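The Robot Will Get the Milk, Eventually

August 2, 2019

The salesman wanted to talk about dignity. I wanted to talk about the fridge.

We were in a conference room at Manninen, a company that sells a kitchen-help service called Kiltden to people who run assisted living apartments. The service comes with a robot arm, a mounting rail, a software plan and a phone number to call when things go wrong. The price is $1,367 per apartment per month on a three-year contract, plus an installation fee that depends on what your counters look like. For that money, the arm will bring a resident a yogurt.

I'm being a little unfair. The brochure lists 16 "core tasks," among them opening the refrigerator, fetching a marked item, putting it back, and moving a cup from one counter to another. But fetching things out of a refrigerator is the one everybody asks for, and it's the one Manninen leads with in its pitch. People with bad shoulders or bad balance hate the fridge. The door is heavy, the good stuff gets pushed to the back, and bending down to look for it is how some of them end up on the floor.

So it's a real problem, and I went in hoping somebody had solved it. What I was shown, for most of the first hour, was a simulator.

Manninen trains and tests Kiltden in computer-built kitchens before any software reaches an apartment. This is common in the business and there's nothing shady about it. A pretend kitchen costs very little to wreck. You can run the same reach all night, change the shelf height, and run it again. The company says it has 308 of these kitchens on file, and that the current version of the fetch task finished the job in 863 of its last 1,000 simulated tries.

Read that number again as a customer. More than one time in eight, in a kitchen made of math, where no jar is sticky and no one has left the butter dish with its lid half on, you don't get your yogurt.

The refrigerator run I watched had the white arm going after a little lime-colored block on a shelf toward the back, past a wide drawer bin. The shelves and walls were flat gray. I kept thinking about my own refrigerator, which has four mustards in it and a bag of something I'm afraid to open.
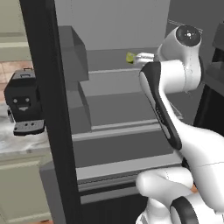 My mother would be asleep in her chair before that thing made up its mind, Denise Hollis told me when I went over the demo with her, and then she wanted to know what happens when the item is behind another item, because in her mother's apartment everything is behind another item.

I put that to Manninen. The answer was that "occluded retrieval" is planned for a later release. In everyday words, the arm can't yet move the pickles to get at the cheese. The company suggests that families or staff keep a "clear lane" on one shelf, with the things a resident wants most set out in front. Fine. But if a staff member is coming by to arrange the shelf, that person could also hand over the cheese.

There are other holes. The contract I was given covers the arm and the rail but leaves out the refrigerator itself, including the door gasket and hinges, which will now be pulled on by a machine several times a day. Spills are the building's problem. The support line is staffed until 8 p.m., an odd hour to quit if you're selling to people who get up at night and want a glass of juice.

I asked about real apartments. Kiltden is in a trial at one building, Broner, and Manninen wouldn't let me talk to the residents or see a success rate from there. It did say the results were "in line with expectations." I asked whose expectations, and we moved on to a slide about battery backup.

The competition isn't much better, to be fair. Balon, the other outfit that comes up whenever building managers get together on this subject, sells a cart with a cold drawer that drives over to the resident and opens. It has no arm and no fingers, and it can't put a cup on a counter. It also never has to reach past anything. Balon charges almost half of what Manninen does and will let you go month to month, and I'd try it first if I had a building to run.

I don't think Manninen is selling snake oil. The engineers I met were careful people, more careful than the brochure, and one of them winced when the salesman used the word "independence" for the third time. Simulated practice is a sensible way to teach an arm to reach - I just don't want to see it priced as if the lesson were over.

A new software version is due in September. If you're being asked to sign before then, ask for the Broner numbers in writing, and ask for a test in one of your own apartments, with the refrigerator left exactly as the resident keeps it. Manninen told me it would "consider" such requests case by case. I made one on the spot, for a friend's place across town, mustards and all. I haven't heard back.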